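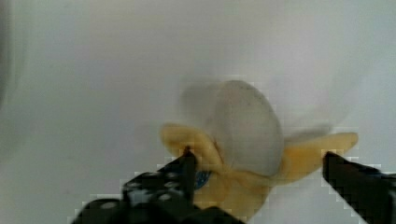
In the house where I grew up, a banana was opened from the stem. One pulled the stem down, it made a small crack, and the peel came after it. I was 32 when I learned that other people do it from the opposite end, and I am still a little angry that I was not told earlier.

The person who told me was Chang-ho Yoon, who sat at the next desk when I worked in Kenham. He pinched the dark tip between two fingers, the peel divided, and he ate his banana while I was still fighting with mine. I had bent my stem left and right until the top of the fruit became soup. He said only, "You are strangling it."

I want to argue that we should open the banana halfway and stop there. The peel, folded down in three or four pieces, is the best handle any food has been given. It keeps the fingers clean and it does not need washing. Yet I see many people, also careful people, take the whole peel away at once and then hold the naked fruit in the hand. After this they have two problems, a sticky palm and a peel which lies on the desk and gets brown.

My friend Hülya Güler does not agree with me. She says that a fruit should be put on a plate, cut in slices and eaten with a fork, as her mother did it in Dağdelen, and that walking in the street with a half-open banana is for schoolchildren. I respect this for guests. For a Tuesday kind of hunger, at almost 14 minutes before the bus, I do not have a plate.

She also removes all the strings, one by one. I used to do the same. Now I eat them, and I can report no taste and no harm.

About the little dark specks I am less sure. My father cut away every one with a knife, and sometimes there was not much banana left after him. I leave the small ones. If a spot is soft and goes deep, I take it out with the spoon.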